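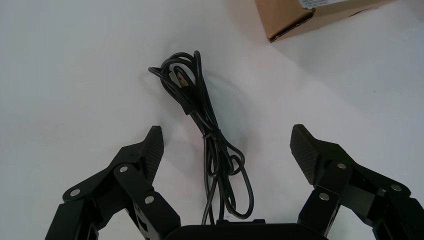
*Wrist view: open gripper and coiled USB cable, cable sorting task.*

**Progress report to the Haneck program office**
August 9, 2025
Submitted by Edmund Adamczyk, Zarkbridge

During this period the team recorded 409 demonstrations of the cable sorting task by remote control. Of these, 16 were set aside after review, most of them for lost joint data. Five operators have now completed the training course.

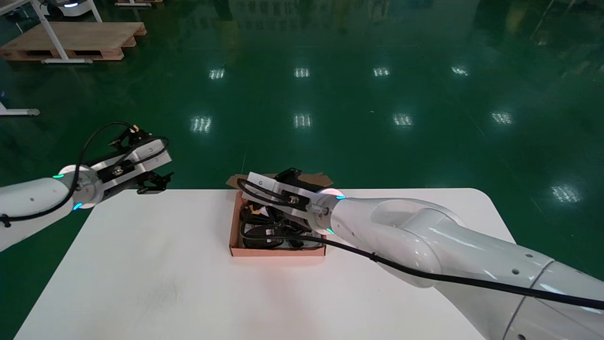
Operator training took longer than planned. New operators tend to watch the overhead display and neglect the wrist views, and their early recordings show long pauses before each grasp. The work with one gripper lowered into the open box, among tangled cables, was the hardest part to teach - it now has its own practice session. Average time per demonstration has fallen to around 25 seconds.

The written instructions were revised in July. Operators are asked to approach slowly, close once, and 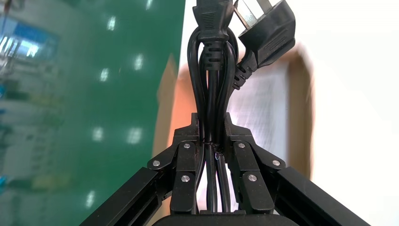
lift without turning the wrist. Recordings that depart from this order are kept but labeled separately, as agreed with Satberg.

For the next period we plan a further 100 demonstrations with mixed cable types. The first trained model is due in November. We request approval to move the unspent travel funds to operator hours.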